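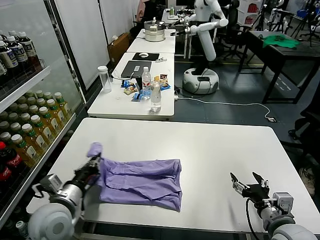 Home Forums New Posts Members Help

Search this forum... Go Advanced

Side seams twisting on cotton tees after washing

selvan_o
8 August 2018
I order shirts for a walking club in Tredbridge. The last batch was 80 pieces, Karunaratne midweight, single jersey, 100% cotton, side seamed. After three washes at 105 F and tumble drying on medium, the left side seam has moved toward the front on most of them. On my own size L the hem end of the seam is 2 inches off from where it started. Length shrinkage I can live with. The twist I can't, and members are complaining.

Is this a cutting fault, or the fabric? The supplier says it is "within normal tolerance" and won't say what the tolerance is.

Obaidul Selvanayagam

kettlewright
It's the fabric. Look up spirality, also called torque. Single jersey is knit from yarn with twist in it, and the yarn tries to untwist when it relaxes in water. The loops lean over, the wales stop being square to the courses, and the seam goes with them. Cutting has very little to do with it.

Divide the seam displacement at the hem by the length of the seam. 2 inches on a 25 inch seam is 8%. A lot of buyers write 5% into the order. If you didn't write anything, you have nothing to argue with.

mollah_p
Disagree that cutting has little to do with it. If the fabric was skewed in finishing - pulled straight on the stenter and heat set or resin set badly - then cut square, it goes back to its natural angle on the first wash. Same yarn, same knit, and you can get 3% or 9% depending on how it was finished and laid up. I spent eleven years in a knit finishing plant and most of the claims we paid were for that.

Also tubular shirts do the same thing. You don't notice because there's no seam to look at.

kettlewright
That's finishing, and I said fabric. Finished fabric is fabric. But fine, point taken on the lay.

selvan_o
How do I measure it without a lab? I have one unwashed shirt left, the lavender. It's on the table now and I can't get it flat enough to agree with myself twice. 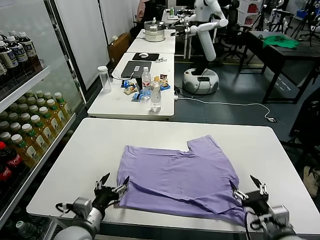
Lavender, short sleeves, partly folded

mollah_p
Don't measure it folded or hanging. Lay it flat, smooth from the center out with the flat of the hand, no pulling. Mark a square on the front panel before the first wash, 10 inches a side, laundry pen, one edge parallel to the hem. After washing measure both diagonals, AC and BD. Skew percent is 200 times the difference divided by the sum. Dry it flat the first time, then do the tumble cycle as a separate test or you won't know which one did it.

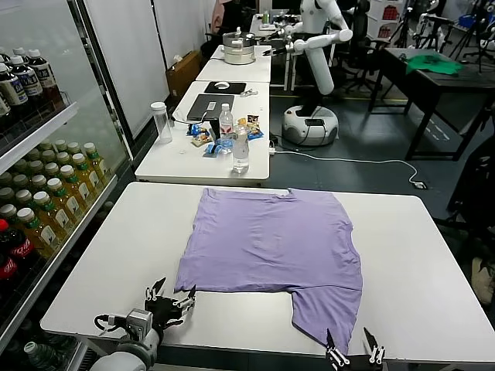
Let it sit four hours at room conditions before you take the reading. Cotton picks up moisture from the air and a shirt straight out of the dryer reads short. One shirt is also not a sample. Three at the least, from different sizes.

Prasanna Mollah

budstead_dan
Or just buy a 50/50 blend and stop worrying. We put 493 through the Budstead store last April and had no returns for twist.

kettlewright
Returns for twist and twist are different things. Most customers don't know what they're looking at.

budstead_dan
If they don't notice, I don't see the problem.

mollah_p
A blend does help somewhat. Plied yarn helps more, and costs more. Feeding S and Z twist yarn on alternate feeders helps most, but you won't get a mill to do that for 80 shirts. Ask again when you're ordering 3,000.

selvan_o
Understood. I'll mark the square tonight. Washer is a Gurden front loader, if the spin speed matters.

kettlewright
It does a bit. Use the same speed every time and write it down.

Contact | Terms | Copyright Thread & Seam Forums | Back to top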